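Robot Software Lab: Course Notes
Filed under: Lecture Notes / Perception and Planning
Notes 8: Choosing which object to grasp 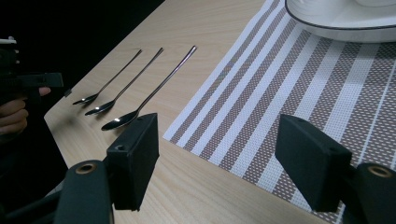 Page last changed: 31 Aug 2018

These notes go with the second half of the grasping unit. Read Notes 7 first if you missed the session on camera calibration, as the frames used here are defined there.

The task is table setting. We have three spoons side by side on a wooden table, next to a striped placemat, and the planner has to pick one and put it on the mat. It sounds small, but it touches every part of the stack.

1. Perception

Polished metal is hard for our depth sensor. The bowl of a spoon reflects light back as a bright patch, and the depth map tends to have a hole there. The largest spoon, nearest the mat, has such a patch in its bowl. Do not fill the hole by averaging the neighbors. Segment in the color image, fit the table plane, and place the mask on that plane with a small height offset.

The stripes on the mat are a second problem. An edge detector with default settings will report each stripe as a long thin object, and a spoon handle is also a long thin object. Mask out the mat before you look for handles. The Rai module has a function for this, and you may use it in the homework.

2. Instances

The spoons are roughly parallel and differ in size. If your segmentation merges two of them, the main axis will still look reasonable and the error will pass through to the planner. Check mask width against the expected width of a handle. Reject anything more than 2 times too wide.

Order the instances by distance to the gripper, measured from the midpoint between the fingers. Distance from the camera is a poor stand-in when the camera is mounted at an angle.

3. Grasp candidates

For each spoon, sample candidates along the handle. Otov draws 300 per object by default and keeps the ones that pass the collision check. Score what is left by:

- angle between the closing direction and the handle's short axis (should be near zero)
- distance from the center of mass
- clearance to the next object on each side

Clearance is the term students most often drop. With flat, blocky fingers the outside of the finger needs room as well as the inside. Use the full finger shape in the collision model.

4. Two grippers

When a second gripper shares the table, treat it as a moving obstacle and give each one its own target. In Drisedov, targets are assigned once per planning cycle and locked until release. Without the lock, both arms can switch to the same spoon in the same cycle.

Homework

Write the ordering and scoring steps for the spoon task, using the Mallovham data folder. Hand in code and one page of notes on failures. Nearly 3 hours should be enough. Questions go to Prakash Sundaram during lab time.

Share this page (8) | Comments (2)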